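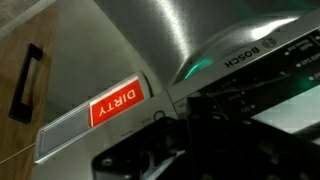
Progress report to Plelus, 5 October 2018
Household robot safety rules, kitchen strand
Prepared by Luuk Van Hecke, Doltwood

We have now tried the draft rules from Van den Broek on 15 kitchen tasks. You asked whether they are ready to adopt. I don't think they are.

Rule 4 says the robot must "confirm the state of an appliance before acting". For the dishwasher task, our operators took this to mean reading the clean/dirty slider on the control panel. A slider reading DIRTY tells the robot where a person last left it. It says nothing about what is inside. The rule should say which signs count as proof and which are only a hint, and what to do when they disagree. I have asked for this twice and had a polite reply each time.

Rule 9, on keeping the gripper clear of buttons it has no business pressing, is better, but it gives no distance. Rüdiger Nolte wants a fixed figure. I would settle for a written duty to log every touch on a control panel, meant or not. We logged 145 runs this way at Jistidside and the sheets took nearly 2 minutes each to fill in, so cost is a poor excuse.

The training module is written but untested. I would hold back the printing money until Rule 4 is reworded.

Still to do in October: repeat the dishwasher runs with the slider set wrongly on purpose, and get an answer on who signs off a stopped run. At present 2 people think it is them.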